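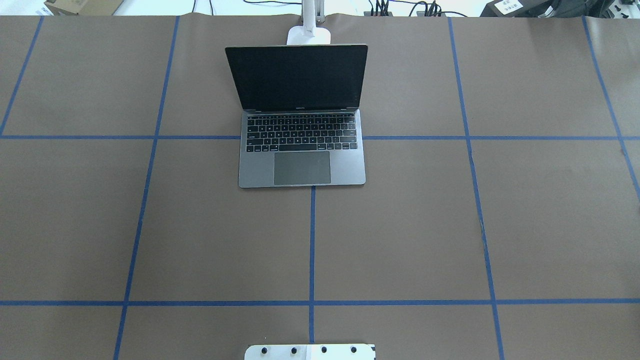

Workcell budgeting is the planning of costs for a small robot station before anything is ordered. The arm gets the attention, but the cheerful little extras decide whether a bench is a pleasure to use: mounting plates, lamps, power strips, paper and painter's tape for marking a grid on the tabletop. The Clemeck method, drawn up by Arvid Söderlund, sorts purchases into 3 groups and sets aside $600 for consumables. Its checklist has 38 lines, and 19 of them cover cabling and power!

See also: Zenosau bench plan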